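Blog > Robots > Budget

What I'm Actually Spending Money On This Winter

January, by Bandville Bench

If you've been reading since the summer you know I've been saving for a second arm. Well, the spreadsheet is finally green. I have 2,000 dollars set aside for everything that goes around an arm (the arm itself has its own line, and I'm not ready to discuss that line), and I spent most of last weekend moving numbers back and forth at the kitchen counter with a very cold cup of coffee.

The job I'm planning around is steamer loading. Dumplings off a plate, into a bamboo basket, lid on. I picked it over the usual blocks and cups because it makes every weak part of a setup show up on the shopping list. Soft things, slippery glaze, a round target with a rim you have to clear, and a liner that can shift if you so much as brush it. I love this task! I could talk about pleats all night. 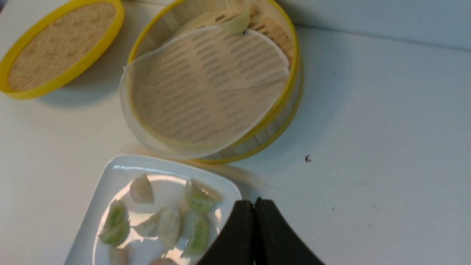
So, fingers first. I had penciled in a full set of soft silicone fingertips from Jister, and I still want them, but I've cut the order to one pair plus spare pads. My reasoning is that a narrow black finger with a decent taper gets down between two neighbors on a crowded plate, and a fat soft one may not. I'd like to try the soft pair on the loosest part of the pile and keep the hard ones for everything else. If I'm wrong, the second pair ships in a few days and I've lost nothing but the postage.

Next is cameras, and this is where I changed my mind the most. The old plan had a single good overhead camera and nothing else. The new plan has a cheap one at the wrist and a decent one up at head height, because they disagree with each other in really useful ways. From up high you get the steamer, the lid and the plate all laid out, and you can plan the order. Down at the wrist you get the thing you're about to grab. The wrist one doesn't need to be fancy, but check the closest distance it can focus at before you buy. I didn't last time, and I own a very nice camera that is only sharp on things I'm not picking up.

Then the props, which I keep forgetting to budget and which add up faster than screws. Steamers, plates, liners, and dumplings in more than one color. I want pale ones and green ones and a few pinkish ones, since a white wrapper on a white plate on a white table is a tough day for any camera. The perforated liners come in packs of 120 and I'm getting two packs. Props total: 103 dollars, and I'm rounding nothing, I'm proud of that number.
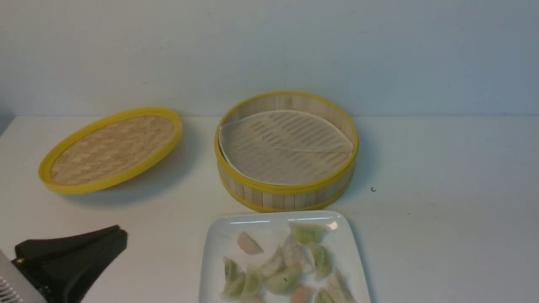 The table and the lights

I went back and forth on this for weeks. A plain white top is lovely for seeing edges and shadows and it wipes down in a second. The trouble is glare. Glazed plates throw back whatever is over them, and a bright streak next to a pale wrapper is no help to anybody. I'm putting around 4 percent of the total into diffusers and a matte plate to compare against the shiny one. It's the smallest line on the sheet and I suspect it'll be the one I'm happiest with.

For the mount I'm choosing between the Pascu clamp stand and bolting straight to the bench. The stand costs more, but I rent, and my landlord has opinions about holes. Virarberg has a used one listed that looks fine apart from some scuffs. If it's still there when I finish this post, I'm buying it.
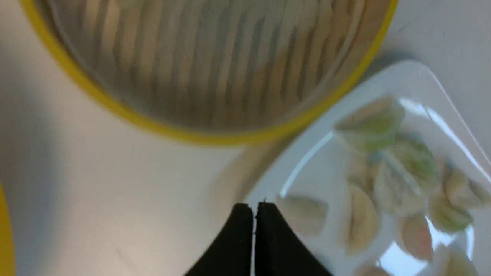 A few things got bumped to spring. The force sensor is one (painful!). I'd planned on it for squeezing gently, but I want a month of plain position control first so I know what I'd be asking it to fix. A bigger controller box is another. And I've left a cushion of 120 dollars for cables, because every single build I've done has ended with me ordering one more cable at eleven at night.

I'll post the full sheet once the orders are in, with what I paid next to what I guessed.

Comments

steamtable_fan: Get the matte plate first, before the diffusers. I did it the other way around and the diffusers are in a drawer.

gearbox_mornings: How are you cleaning the fingers between runs? Mine get sticky with real dough and the pads started peeling.

Bandville Bench: Damp cloth, then a dry one. The spare pads are in the budget for exactly that kind of peeling, so let me know which ones you had!

lowtorque: Bought a Pascu stand last year. Heavier than you'd think, in a good way. Measure your bench depth.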